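Thread on moving our mother's recipes off index cards, for the people who asked how long it takes.

There were 382 cards in two tin boxes. More than 200 of them were in her handwriting. The rest were clipped from newspapers or copied out by neighbors in Vurnwood, where we lived until I was 12.

First I sorted them by condition. Anything with tape on it went in its own pile. Old tape lifts the ink when you pull at it, so leave it on.

Then I typed. I tried scanning software first and gave up after one evening. It can't read her sevens, and it turned every "tsp" into "top." Typing goes faster than fixing.

I did about ten a night at the kitchen table, usually after 9 p.m. Some nights it was four.

I kept her wording. If the card says "bake till it looks right," the file says that too. My guess at the time and temperature goes in brackets after it.

A lot of cards have no title. One starts with "same as the other but with oats." I still don't know what the other is.

Duplicates were the slow part. She had five cards for the same coffee bread, which came from a neighbor family, the Jääskeläinens. The cardamom goes up on each one. I typed all five and put them in what I think is the right order.
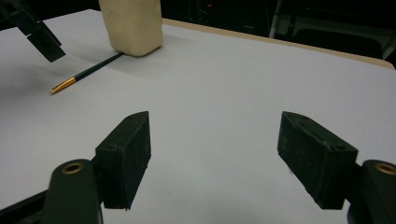
My sister wrote back that the order was wrong, that the card with the most cardamom was the oldest and our mother cut it down when we were kids and wouldn't eat it. She remembers picking at the crust and leaving the middle. I have switched them.

That's a good reason to send the files around early — I should have done it at card 50 and saved myself the notes I wrote on the wrong theory.

Printing: I used plain paper, one recipe to a page, three-hole punched. It came to 311 pages after I merged the ones that were word for word the same. A bound book looks nicer, but you can't add a page to it.

Each of us has a binder now. The original cards are back in their tins, in her order, with the taped ones in paper sleeves.

Things I would do over: number the cards in pencil before touching them, and write down who gave her each one while my aunts could still tell me.

Next up is the pickle notebook. It has no page numbers and most of the amounts are in "jars." I'm starting in May.

If anyone from Vurnwood has a card for a rhubarb cake with sour milk, I have the second half of it — the first card is missing.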